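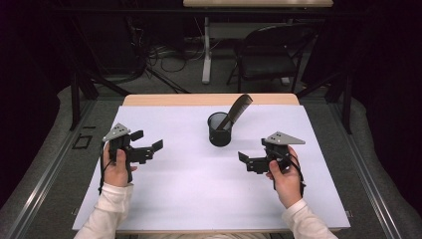 Kauko Heiskanen told his first-year students that a sheet of paper remembers every hand that has touched it, and that most of the trouble in a paper store begins before anything reaches the shelf. Leena Lindqvist disagreed with him on the second point. In her view the shelf does most of the harm, and the hands are blamed for it.

Search this book Go

Chapter 2
Large Sheets: Storage and Handling

Maps, building plans, posters and wallpaper samples are kept in the same stores as letters and account books, but they behave differently. A letter can be lifted by one person and put in a folder. A wall map sags under its own weight as soon as it leaves the table, and the strain gathers at the points where it is held. Most tears in large sheets start at an edge, often at an old fold.

The Sesto collection, which we return to in several chapters, holds 576 plans from the Ruotsalainen shipyard. When the plans arrived, more than 100 of them were rolled together without a core. The outer sheets had been crushed flat, and the inner ones were tight enough that they could not be opened without humidity treatment. It took two winters to get them all into flat drawers.

Paper takes up water from the air and gives it back again. As it does so it swells and shrinks, mostly across the grain. A sheet that is free to move will stay fairly flat. A sheet glued along one side, or pressed under a heavy book at one corner, will cockle. Section 2.3 explains how to find the grain direction without wetting or bending the sheet.

We use cookies to remember your reading position. Accept Manage settings

Flat storage is preferred where there is room for it. Put no more than 10 sheets in a folder, and fewer if the paper is brittle. The folder should fill the drawer from side to side so that it cannot slide when the drawer is opened. Sheets too long for any drawer are rolled around the outside of a wide tube, with the image facing in, and wrapped.

Before starting Section 2.1, review the terms grain, cockle and core in the glossary.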